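Priltwood puts a robot on the nut bench, and the bench crew keep their jobs

FOR IMMEDIATE RELEASE

Priltwood, March

Hi, I'm Margit Juhász. I run the kitting floor at Bodnár, and I've been asked to write our press release myself because the last one we paid for used the word "leverage" four times and had my job title wrong. So you get me, and you get it in my words, and if you're from the trade papers please feel free to fix my commas.

The news is that since March we've had a robot arm sorting mixed hex nuts on our returns bench in Priltwood. It's running on day shift now, the trial is over, and we've signed for a second arm. No one on the bench has been let go and no one's hours have been cut. I'm putting that near the top because it was the first thing everybody's mother asked.

A bit about us first. Bodnár makes up fastener kits for companies that build shelving, conveyors, farm gates, playground frames, that kind of thing. There are 53 of us at the Priltwood site. You order a kit and we send you a bag with the right bolts, washers and nuts in it, plus the little instruction card. When a job finishes, a lot of our customers send the leftovers back for credit, and they do not send them back tidy! They come in buckets. Black nuts, bright nuts, thick ones, thin ones, metric in with imperial, the odd candy wrapper. Somebody has to sort that out before a single piece can go back on the shelf.

For years that somebody was a person on a stool with a tray and a lamp. I did it myself for my first two winters here, and I can still feel it in my thumbs. You pick up a nut, you turn it over, you look for a mark, you try it on a gauge, you drop it in a bin, and then you do it again until lunch. A black nut lying flat is easy enough. A black nut tipped up on its side with other nuts near it, in bad light, at four in the afternoon, is how a wrong part ends up in a customer's bag.

The arm does the picking and the first sort. It has two fingers and a small camera down by the wrist, so it looks at the nuts from close up before it reaches for one. A handful gets spread on the metal plate, some lying flat and some up on their edges, and it works through them. It sorts by finish, then by size, and anything it isn't sure of goes into a red tray for a human being to deal with. We fill that red tray more than the salespeople would like me to say. We asked for it to be set up that way. I would much sooner have it give up and pass me a nut than guess.

The system was put together by Wutow, who are a small outfit and came out to see us in person, which counted for a lot. Their project lead, Barnabás Lengyel, spent his first whole day just sitting on the stool and sorting by hand next to our people. He was terrible at it. He took that pretty well, and I think the design is better for it.

"I had planned a much cleverer machine," Barnabás told me when I asked him for a quote. "Then I sat there for a shift and saw that the hard part is the ones standing on their sides. So we spent our time on those, and we left the judgment calls with the people who already make them well."

Now, what has changed for the crew, since that's what I really want to talk about.

Returns sorting used to be spread around. Everybody took a turn, and everybody grumbled about their turn. There were 3 stools at the bench, all facing the wall. Two of those are gone. The one that's left has been turned around to face the room, and whoever is sitting there handles the red tray, checks the full bins against the gauges, and keeps an eye on the arm. You can talk to people while you do it. You'd be surprised how much difference that makes to a Monday.

The other hours have gone into kit checking and into the customer phone line, which we never had enough people for. Kumiko Tamura had been on the benches longer than anyone when we started this, and she was dead against it. She stood up in the canteen and said so. She now looks after the arm on day shift, with a pay grade to match, and she wrote the guide that everybody else trains from. Here's what she gave me for this release, and I haven't softened it:

"I thought it would be one more thing to clean up after, and some days it is. The plate needs wiping, the fingers need checking, and if you pour too many nuts out it just sits there looking at them. But my hands don't ache when I get home, and I get asked what I think about the work. Before, I got asked how many trays I'd done."

On that last point, we've stopped posting individual tray counts. Once the arm was doing a share of the picking there wasn't any sense in comparing people with it, and frankly there hadn't been much sense in comparing people with each other. The sheet came off the wall in the second week. I've kept the thumbtacks.

It hasn't all been smooth. The first batch of bright stainless nuts gave it fits, as the shine off the overhead lights confused the camera, and Wutow had to come back and change the lighting. Thin nuts lying flat are still slow for it to pick up. The noise was an early complaint too, a sort of whine every time the arm swung back to the bins, and that got sorted with a slower return move. We lost a little speed there and I don't miss it. And we had one long afternoon when it kept putting perfectly good nuts into the red tray, and the cause was a smear of grease on the lens. Checking the lens is now line one of Kumiko's guide, in capitals.

Training took longer than we'd planned for as well. We've put 26 people through it so far, including all of the bench crew and most of the warehouse, and it's open to anyone who wants it. Everyone learns how to stop the arm, how to clear the plate, how to start it again and how to log what went wrong. We do it on paid time, in working hours, with the real machine and a real bucket of returns. Csaba Kun from our warehouse asked if he could do it twice, so he did, and he's going to be looking after the second arm when it comes.

That second arm is headed for the washer bench, which has the same trouble as the nuts only flatter. Wutow reckon washers will need a different kind of finger altogether. Before anything gets bolted down, the washer crew get their own stretch of time with Barnabás on a stool beside them, and they get a say in where the thing stands, how fast it goes and what ends up in the red tray. We learned that the slow way on the first one. I'd set the nut bench arm up on the left, where it looked neat on the floor plan, and it took the crew ten minutes to show me that it blocked the only good route for a pallet truck. We moved it.

Tarmo Jaunzems, who owns Bodnár and signs for things like this, wants me to add his bit:

"We bought this to get parts back on the shelf with fewer mistakes. We told everyone at the start that the hours saved would stay on the floor, and we put it in writing. I'd encourage any owner thinking about a robot to write that letter before they call the supplier."

The letter is pinned up next to the time clock, if you visit. And please do visit! We're opening the floor to local firms, to schools and to anybody from the other kitting shops who is curious, and yes, that includes our friends at Rasum down the road, who've been asking. There's room for 200 visitors over the open days, in small groups, and you'll need closed shoes. Kumiko will be running the arm and she takes questions, including rude ones. Call the front office in Priltwood to get your name down, and ask for me if you're a reporter and want to talk to somebody on the bench without a manager hovering. I'll find you a quiet corner and go get a coffee.

We'll have a bucket of returns ready on the day, straight off the truck and not picked over beforehand, so you can try a tray by hand first and then watch the arm have its turn. 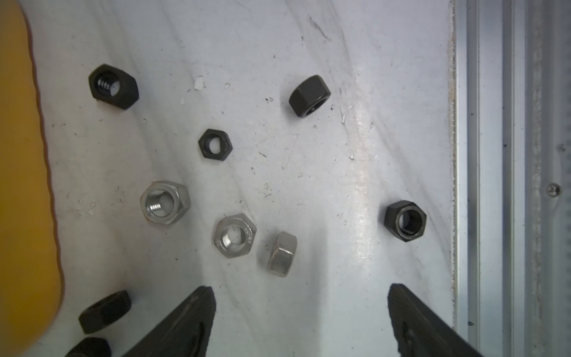
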